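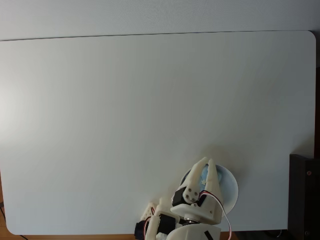 Figure 4. Tabletop in position against the wall or backdrop.

4 Placing and caring for the tabletop

This section covers the white Gatden top with rounded corners. For the folding top, see section 6.

4.1 Before you start

You need two people, a tape measure, a spirit level, a soft blanket and the bag of screws marked B. Clear the floor where the table will stand and lay the blanket over it. Do not stand the top on its corners. The rounded corners chip if they take the full weight.

4.2 Fitting the top

1. Lay the top face down on the blanket.
2. Place the base on the underside and line up the pilot holes.
3. Start all the B screws by hand, then tighten them a little at a time, working from corner to corner.
4. Turn the table over with one person at each end. Lift it by the base.
5. Move the table to the wall. Carry it; dragging will mark a wooden floor.
6. Check the top with the spirit level in both directions and turn the feet until it is level.

Note: Old walls are seldom straight. If the gap behind the table is wider at one end, set the table by the level and leave the gap as it is.

CAUTION: Do not use a power driver on the B screws. They can break through the surface.

4.3 Cables

Route power cables along the floor and away from the feet. Leave enough slack to pull the table 300 mm from the wall for cleaning. A cable that crosses a walkway must have a cover strip over it.

CAUTION: Check that no cable is trapped under a foot before you put any weight on the table.

4.4 Furniture beside the table

Keep drawers and doors clear of the table edge. If a cabinet stands close to one end, open each door fully and look for contact. Stick the felt pads supplied with the table wherever the two could touch.

4.5 Cleaning

1. Wipe the top with a damp cloth and a drop of dish soap.
2. Wipe again with clean water.
3. Dry with a soft cloth.

The matte finish will turn shiny if it is rubbed with scouring powder or a melamine sponge, and the shine cannot be removed. For pen marks, use rubbing alcohol on a cotton pad and rinse right away. Put a mat under hot pans and anything with a rough base.

4.6 Spare parts

Foot, adjustable: part 112
B screws, bag: part 229

Order from Farnirero, Parts Desk, attention Trinity Boateng. Give the part number and the color of your base.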